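Accueil projets > Loisirs créatifs > Rapports étudiants

Catégorie : Bien-être et pratiques manuelles

10 janvier 2025 - par Tùng Lý et Daranee Luangrath

Rapport de projet : tricot et broderie du soir, est-ce que ça détend vraiment ?

1. Point de départ

Idée venue en août, pendant le stage de Daranee chez Hervieu (mercerie et petit salon de thé). Des clientes qui viennent broder une heure, qui repartent plus calmes - c'est ce qu'elles disent en tout cas. On a voulu regarder ça d'un peu plus près. Pas une étude médicale, on n'a ni les moyens ni la formation. Plutôt un carnet de terrain avec des questionnaires.

Question de départ : une activité textile lente, faite à la main, sans écran, change-t-elle l'humeur en fin de journée ? Question secondaire, arrivée en cours de route : est-ce que le plaisir vient du geste ou de l'objet fini ?

2. Méthode

Deux groupes. Le premier à la résidence Estov, atelier broderie libre. Le second à la maison de quartier de Prunatby, tricot débutant, mailles endroit uniquement au début. Séances d'une heure et demie. Une fiche avant, une fiche après : fatigue, tension dans les épaules, envie de parler, envie de regarder son téléphone. Notes de 1 à 10.

En tout 734 fiches rendues, dont beaucoup mal remplies (case "après" oubliée surtout). On les a gardées pour les commentaires libres, enlevées pour les moyennes.

Budget matériel : 3000 euros demandés, accordés en partie. Le reste en dons de chutes et de pelotes entamées. Les chutes synthétiques sont arrivées en premier, le coton bien plus tard.
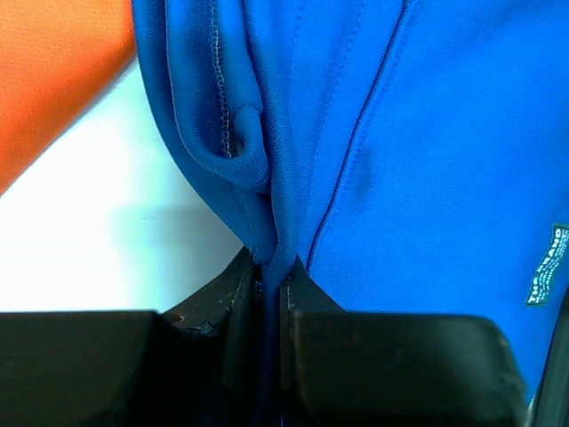
Fig. 1 - Tissu bleu roi, maille synthétique légèrement satinée.

Sur les matières justement : gros sujet chez les débutants. La maille synthétique glisse, se déforme quand on tire le fil, il faut un entoilage derrière. Plusieurs participants ont abandonné leur premier motif à cause de ça et l'ont noté sur la fiche ("énervant", "j'ai tout défait"). Le coton pardonne plus. À refaire, on commencerait par une toile simple à trame visible, et la maille ensuite pour ceux qui veulent.

3. Résultats

Tension dans les épaules : baisse nette en broderie, presque rien en tricot les premières semaines. Normal sans doute, on se crispe sur les aiguilles quand on apprend. Ça s'améliore dès que le geste devient automatique.

Envie de téléphone : baisse dans les deux groupes. C'est le résultat le plus stable. Les mains sont occupées, voilà. Une participante de Prunatby écrit : "j'ai oublié que je l'avais dans ma poche".

Envie de parler : là c'est inversé. Les tricoteuses parlent beaucoup, les brodeuses presque pas. À Estov il y avait de longs silences, on s'est demandé si ça se passait mal. Réponse des fiches : non, c'était justement ce qui plaisait. 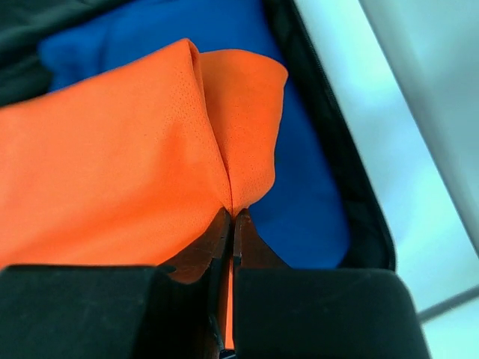
Pour la question geste ou objet fini, réponses très partagées. Ceux qui terminent quelque chose (une pochette, un marque-page, un bout d'écharpe) notent plus haut la séance de fin. Mais ceux qui ne terminent rien reviennent autant. On n'a pas su trancher. Le choix des couleurs compte aussi, souvent cité comme le meilleur moment, avant même de commencer à coudre. Un participant a passé une séance entière à trier ses fils et a mis 9 partout.

4. Limites

- Les gens étaient volontaires, donc déjà motivés.
- Fiches remplies à la va-vite en fin de séance, parfois debout avec le manteau sur le dos.
- Pas de groupe témoin. On y avait pensé (lecture libre), plus le temps.
- Changement de salle à Prunatby au milieu, éclairage moins bon, plusieurs plaintes pour les yeux.
- Nos deux grilles ne sont pas tout à fait les mêmes, erreur d'impression repérée trop tard.

5. Suites

L'association Castinlow veut bien reprendre l'atelier broderie au prochain semestre, avec nos fiches corrigées. Tùng garde le tableur à jour, Daranee s'occupe du petit guide débutant (points de base, choix du support, comment défaire sans tout casser). Il manque encore les schémas du point arrière et du point de tige, et la page sur l'entoilage est a relire. Les commentaires libres seront recopié en annexe, sans les prénoms.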